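サイト内を検索 キーワードを入力 検索

Workbridge助成事業 1月期進捗報告
布類把持デモ収集および不具合対応について
提出先:Finska プログラム担当 Saranya Subramaniam 様
報告者:Fiachra Hegarty(Onen 現場班)

1. 要旨

今期の収集計画は3,633エピソードでした。提出できる状態のものは2,311です。差の大部分は怠慢によるものだと書ければ話は早いのですが、実際には手持ちグリッパーの爪が閉じきらない不具合と、それに気づくのが遅れた私どもの判断によるものです。以下、順を追って報告いたします。

2. 何が起きたか

土曜日の午後、タオルをつかんで持ち上げる課題の収集中に、作業者の一人から「引き金を戻しても爪が開かない」と申告がありました。指を挟んだとのことで、見ると人差し指の側面が赤くなっていました。出血はなく、本人は五分後に作業へ戻ろうとしましたが、これは止めました。本人より私のほうが顔色が悪かったそうです。

機体を開けたところ、爪の送り機構に布の繊維が巻きついていました。マイクロファイバーは埃をよく取る布として売られていますが、機構の中でもその性能を遺憾なく発揮します。繊維は戻りばねの根元で固まり、爪は閉じきらず、開ききらず、中途半端な位置で落ち着いていました。

厄介だったのは、開度センサーがこの間ずっと「全閉」を報告していたことです。センサーはモーター側にあり、爪の先で何が起きているかを知りません。記録上はきれいに閉じたことになっている把持が、映像では指二本分ほど開いています。学習データとしては、うそをつく教科書です。

遡って映像と開度記録を突き合わせた結果、ずれのあるエピソードが368見つかりました。すべて除外しました。うち87は、前回の中間報告で「良好」と記載したものです。訂正いたします。

3. 現在の作業状況

収集は週明けに再開しました。課題は引き続き布類の把持です。布を変えれば繊維の問題は避けられますが、申請書に「日用の布類を扱う」と書いた以上、扱いやすい布だけを選ぶのは少々気が引けます。

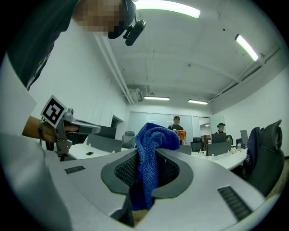

再開にあたり、運用を次のように改めました。

・一時間ごとに収集を止め、爪を全開、全閉にして目視で確認する。
・繊維の除去は電源を切り、ピンセットで行う。素手は禁止。
・引き金の戻りが重いと感じた時点で使用を中止し、予備機に替える。
・挟み込みは痛みの有無にかかわらず記録する。

四つ目については当初、「痛くないものまで書くのか」という声がありました。記入欄を三行に減らしたところ、書いてもらえるようになりました。安全文化というより、欄の大きさの問題だったようです。

4. 供給元とのやりとり

グリッパーの送り機構を製作した Vakulenko には、分解時の写真と記録を送りました。最初の回答は「想定された使用環境外」というものでした。布をつかむ道具の想定環境に布が入っていない点を丁寧に質問したところ、二通目で防塵カバーの試作品を送るとの返事をいただきました。到着次第、二台に取り付けて比較します。

費用は先方負担の見込みですが、書面はまだ受け取っていません。当方の予算表では、念のため予備費に計上してあります。

5. 計画との差について

不足分は、来期の収集日を増やして埋める予定です。作業者の一日の上限時間は変えません。疲れた手で引き金を引き続けた結果が前述の赤い指である可能性を、まだ否定できていないためです。

また、全閉時の映像から爪の隙間を測り、センサー値と食い違えば警告する簡単な検査を収集ソフトに加えました。現状では、爪が正常でも布が厚いと警告が出ます。現場では早くも「心配性」と呼ばれています。しきい値は調整中です。

6. お願い

除外した368エピソードは、削除せずに故障例として別枠で保管したいと考えています。助成条件では「使用不能データは期末に廃棄」となっていますので、例外をお認めいただけるか、ご返答をお願いいたします。保管先の容量は足りています。

負傷記録の写しと点検表は別便でお送りします。点検表の二枚目にあるコーヒーの染みは原本にもございます。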